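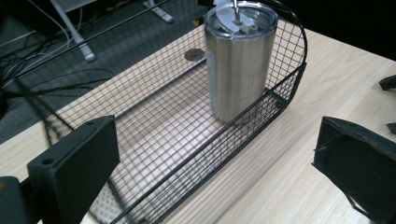 How many demos do I need before training is worth it?

For one short task with one or two objects, plan on 70 good ones. Fewer and the policy mostly memorizes where things were. More is better but only if you move stuff between takes. 134 copies of the same reach won't help you much.

Do I have to use the handheld grip, or can I drive the arm?

Either one. Handheld is faster to record and easier on the wrists than the leader arm. Remote control gives you demos the arm can definitely reach, handheld doesn't check that. Lots of Prata users record by hand and then add a small remote set at the end.

Can I mix handheld and remote demos in one set?

Yes, in Hukton 16 and up. Tag them at import. If you forget to tag, the timing gets read wrong and everything comes out jerky. Retag and re-import, you don't have to re-record.

What counts as one demo?

Start outside the object, do the task, let go, back off, stop. Press record before you move and stop after you're clear. Don't chain three tasks into one clip and hope to split it later. The splitter is bad. We know.

How fast should I move?

Slower than you want to. Same speed you'd use handing someone a full cup. Fast demos blur the wrist view and the arm will lag behind them on playback.

I fumbled the grasp. Delete it?

Depends. Dropped the thing and quit: delete. Missed, backed up, got it second try: keep it, those are useful. Just don't have a set that's mostly fumbles. If you're unsure mark it "maybe" and look again at the end of the session.

Fingers slip on metal cups and tumblers. Any fix?

Grip lower on the body, not at the lid. Wipe the pads. If they still slip swap to the soft pads (Clendholm kit, bag 2). Don't squeeze harder to make up for it, the arm will copy the squeeze.

Things with straws or handles sticking up?

Come in from the side with the fingers level. Coming from above means the straw ends up between you and the lens. Same for tall lids.

Wire baskets and racks confuse the tracking. Why?

Thin repeating lines look alike from one spot to the next, so the tracker can lose its place when the basket fills most of the view. Keep some of the table or room in view while you approach. Also do the slow look-around sweep at the start of the session, people skip it and then write to us.

Does the room have to be tidy?

No. Tracking likes a bit of clutter in the background, as long as it stays put. What hurts is stuff that moves, a fan, a screen playing video, a coworker. Walk your route once first so you don't trip.

Tracking score says 97 but playback is off by a finger width. What gives?

The score is for the path only, it doesn't know about your finger calibraton. Redo the open/close step: all the way open, all the way closed, five times. Then re-import. Still off, check the screws on the finger blocks.

Can two people record for the same task?

Sure, and it's good for variety. Agree on where the task starts and ends beforehand. Same grip style isn't needed, same finish is.

Left handed?

Works fine. Flip the trigger side in settings. The demos themselves don't need mirroring.

Where do my recordings go?

On the Druvari box until you push them. Nothing uploads by itself. Disk full warning shows at the top of the session page, dont ignore it, recording stops without a beep when space runs out. Beep is on the list.

The arm just stops halfway on the first run. Broken?

Probably a reach limit. Open the run log and look for "limit" in the last lines. If it's there move the table closer or the arm base forward and try again. No limit line, send us the log plus the task name.

Last updated February 4, 2024. More on pad wear coming when we get to it.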